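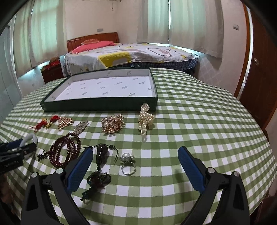
A hand-held gripper open over a pearl ring, with the jewelry box behind.

Diễm Đồng spends most of her working day picking up small things and putting them down again. She runs demonstration work at Skesa, where people teach robots household tasks by doing the tasks themselves with a gripper held in the hand. Her current project is called Utari, and it is mostly about tidying: jewelry, cutlery, sewing supplies, the contents of desk drawers.

We spoke by phone in June, after she had finished a morning of recording.

She started in remote control. At Hatton, her previous employer, she sat at a desk with two control arms and drove a robot in the next room. "It was a good way to learn what the robot can't do," she says. "You reach for something and the arm stops, and you find out the elbow won't go there. With the hand tool I have to remember that on my own. My elbow goes anywhere."

The change she noticed most was speed. On the remote rig, a good day gave her 21 usable runs of a jewelry task. With the hand-held gripper she recorded 102 in a day during her second week. She doesn't think the two numbers should be compared too closely. "The remote runs came from the real arm, so you knew the arm could do them. Some of the hand runs get thrown out later because the robot couldn't follow the path."

Jewelry was her own suggestion. The team had been working with cups and blocks, and she wanted objects that lie flat and don't have an obvious place to grip. A ring with a large pearl is one of the easier ones. "You come down over the pearl and close. The pad gives a little and it stays put. A bead bracelet is different. You pick up one loop and the rest hangs down and swings, and then you have to decide where the bottom of it is going to land."

Cords and tassels are worse, in her view. She tells new demonstrators to take a pendant by the solid part and let the cord follow, and to wait until it has stopped moving before they lower it into the box. Many of them drop it early. "They know it's going to be fine, so they let go. The robot learns to let go early too."

I asked what makes a bad demonstration, apart from dropping something. Her answer was hesitation. People hover over the table while they choose the next piece, and the recording shows a gripper hanging in the air for no clear reason. She asks them to choose before they move. She also asks them not to nudge things into place with the side of a finger, at least until the nudge is something the team has agreed to teach.

The work is done in ordinary homes where possible. Skesa tried a studio first and the policy trained there did poorly elsewhere. "A bedroom has curtains, so the light changes all day. There's a patterned bedspread behind everything. I'd sooner have that in from the beginning."

The first full jewelry set came to 476 recordings. After checking, 360 were kept. The rest were lost to tracking problems, fast wrist turns and a few cases where the demonstrator's free hand had come in to help. Diễm Đồng went through the rejected ones herself over several evenings, and some were her own.

A colleague at Skyrme, a partner on the project, runs the trained policy on an arm and sends back video. The arm now puts rings and brooches in the box fairly reliably. Bracelets go in about half the way and catch on the rim. She plans to record a new batch that starts at that point, with the beads already hanging over the edge, and shows how to lift and try again.

"I never recorded that before because I never got stuck there," she says. "So I'll have to get stuck on purpose."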